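Garness Surgical Robotics Club
Frequently Asked Questions

Last updated 20th October

Joining

Who can join?
Any enrolled student, undergraduate or graduate. Members come mostly from mechanical engineering, computer science and the nursing program. You do not need to have used a robot before. You do need to have finished the lab safety module before your first bench session.

Is there a fee?
Dues cover gloves, drapes, suture and tissue. The amount is posted on the sign-up form each semester. Members who only attend the software meetings pay half.

When do new members start?
At the beginning of either semester. Anyone who joins after the fourth week can attend software meetings right away but has to wait for the next intake to get console time.

Do I have to be comfortable with blood?
For bench work, yes. For the software and hardware groups, no. Several long-standing members have never attended a tissue session.

The project

What does the club work on?
One task: closing a straight incision with interrupted stitches, using two robotic instruments. The first part of each year is spent doing this by hand at the console. The second part is spent automating pieces of it. The current target is the needle handoff from one instrument to the other. Knot tying is still done by a person.

What is Lokik?
The control software written by members. It reads the camera image and the joint positions, plans a short motion and sends it to the arms. An operator has to hold down a foot pedal for any planned motion to run. Releasing the pedal stops both arms in place.

What is Onu?
The labeling tool. After each session the recorded video is split into steps (grasp needle, drive, pull through, tie, cut) and each step gets a start time and an end time. New members begin here because it is the fastest way to learn what the steps look like.

How much data do you have?
301 labeled stitches at the end of June. Stitches on foam pads are stored separately and are not included in that figure. The club's goal is 1,000 before the handoff model is retrained from scratch.

Can I use the data for a class project?
Yes, with two conditions. Credit the club, and send back any corrections you make to the labels. Video does not leave the lab server.

Training

What do I have to pass before working on tissue?
Ring transfer, needle pickup from a flat pad, and one full row of stitches on foam. Each is checked by a bench lead. There is no time limit on the foam row, but a torn pad or a bent needle means starting the row again.

How long does that take?
Most people need one semester at one session per week. Previous hand suturing helps with needle angle and very little with anything else – the console gives no sense of touch, so thread tension has to be judged by eye.

Why interrupted stitches?
Each one is a complete unit with its own knot. A bad stitch can be cut out and repeated without losing the rest of the row, and each one makes a separate entry in Onu.

What mistakes are most common?
Gripping the needle too near the point. Pulling thread upward when it should be pulled along the surface. Letting the loose end drift behind the instrument shaft, where the operator loses track of it. Leaving tails too short to hold the knot.

Bench sessions

How is the bench laid out?
The tissue block goes on a white drape with the incision running left to right. One instrument enters from each side. The lights are aimed at the block and the rest of the bench is kept dark, which cuts down on glare from the metal wrists. 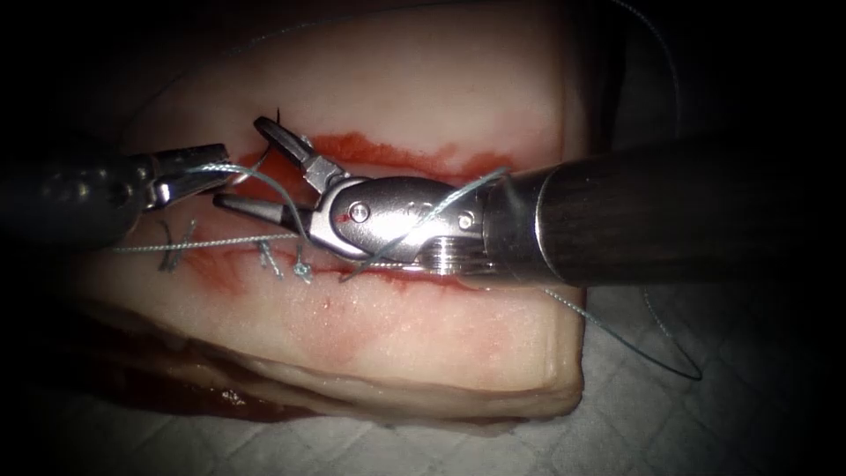 Interrupted stitches at the bench: three tied, with the needle and thread between the two instruments.

Which instrument does what?
By club convention the right one drives the needle and the left one manages thread. Left-handed operators may swap the roles but must note it in the session log, or the labels come out reversed.

What thread do you use?
Whatever is listed on the session card. Do not substitute. Color matters to the tracking code, and a change of thread means a new calibration.

How many people attend a session?
Two at minimum: one at the console, one at the bench. The bench person watches for collisions, trims tails when asked and has control of the stop button. Nobody reaches between the arms while the pedal light is on.

What happens to the tissue afterward?
It is bagged and placed in the marked freezer for collection. Drapes and gloves go in the same waste stream. Needles go in the sharps container, and the number in must match the number out on the session card.

Competition

Do you compete?
Yes, in the student suturing event at the Skolix meet, held each June. Teams close one incision and are scored on spacing, knot security and time. Automated steps earn extra points only if they finish without operator correction.

Who is on the team?
Four members, chosen by bench leads from those who have passed the foam row. One place is reserved for a first-year member.

Is there travel money?
The department gives the club $3,000 per year for the meet. It covers transport and shipping the instrument case. Meals are paid by members.

Can I get course credit?
Through independent study, with a faculty sponsor and a written report. Club hours alone do not count. Forms are due before the add deadline, and the club cannot sign late ones.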